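12/2/24

Home at half past eight, feet aching, too pleased to sleep, so I'm writing it all down before it turns to mush. The result holds! Five months of arguing with myself over whether the slow squeeze was worth the bother, and this evening the last batch of runs from Trarnham went through the sums and it's there, plain as anything.

I'd better put down what we did, because I always think I'll remember and then I read back through May and can't tell which version of the thing I meant. The old way, the hand picks its grasp from what the head camera sees. It looks at the cushion, decides where the outline is, and goes for a spot just inside it. Fine for a box. Hopeless for anything with fringe, where the outline is mostly air and loose yarn, and the fingers shut on a few strands and the rest stays where it was. The new way (Murken, as it's called on all the paperwork, though I still call it the slow squeeze in my head) lets the head camera choose only the rough area. After that the wrist view takes over. The finger goes in gently, pushes through the loose stuff, and the grasp doesn't close until the picture from the wrist has enough flat, even knit in it. Tassels don't count. Fluff doesn't count. It wants stitches.

I have been staring at wrist pictures all day and I'm still not tired of them, which must say something about me. You get so close that a cushion stops being a cushion and turns into weather. My favourite is going at the top of the write-up if I get my way.

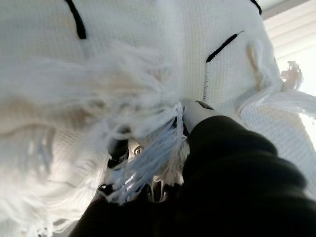 Wrist view: fingertip at the knit, fringe and tassels all round it.

Look at those rows of stitches, though! They're so regular that the texture measure leaps up the moment they come into view, and it drops again over the fringe, which just blurs. I'd been afraid the thin black stripes would upset it. They don't seem to. The glare from a window worries me more, and I want a proper set of runs with the blinds in different positions before I claim anything about light.

Now the numbers, for the record. We have 748 usable runs. The plan said 800 and I sulked about the missing ones for most of last week, but they went for dull reasons (a bad clock on one of the recordings, mainly, and I'd sooner throw a run out than guess at its timing). With the old method the commonest failure by a mile was closing on fringe alone. With the slow squeeze that kind of failure nearly vanishes, and what's left is mostly the hand giving up early, having never found its patch of knit. I can live with that. A hand that gives up can try again -- a hand that has hold of six strands of yarn and thinks it's got the whole cushion is a nuisance to everyone.

The cost is time. Each grasp is slower, and there's no hiding it. I drew the chart three ways this afternoon hoping one of them would look kinder and all three looked the same, so in it goes as it is.

What really got me going today was the armchair set. I'd half expected the chair to spoil things, with that rounded back and the cushion slumped over the front of the seat, and grey felt-like cloth right behind where the fingers want to be.
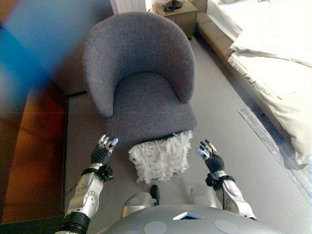 There's a question in there that I hadn't thought of until the walk to the bus. The upholstery has a texture too. So when the finger goes past the fringe, how sure are we that the measure is answering to the cushion and not the chair? My hunch is that the knit's rows are so even that the two come out quite differently, but a hunch isn't a result. I can check it with what we've already got, by running the measure over patches of chair alone, and if it comes out badly I'll have to say so in the paper. I'm rather looking forward to it, even so. It's a nice clean little question.

Other bits. Must ask Mishra for more of the fingertip pads, and order them in pale blue again so the hand-finding code doesn't need redoing. Koltirley have moved the draft deadline forward and I now have seven days, with two of them already promised elsewhere. The methods section reads like a washing machine manual. The first paragraph is good. I read it aloud on the bus, quietly, I hope.

Soup, then bed. Chair patches first thing tomorrow, before I open any email at all.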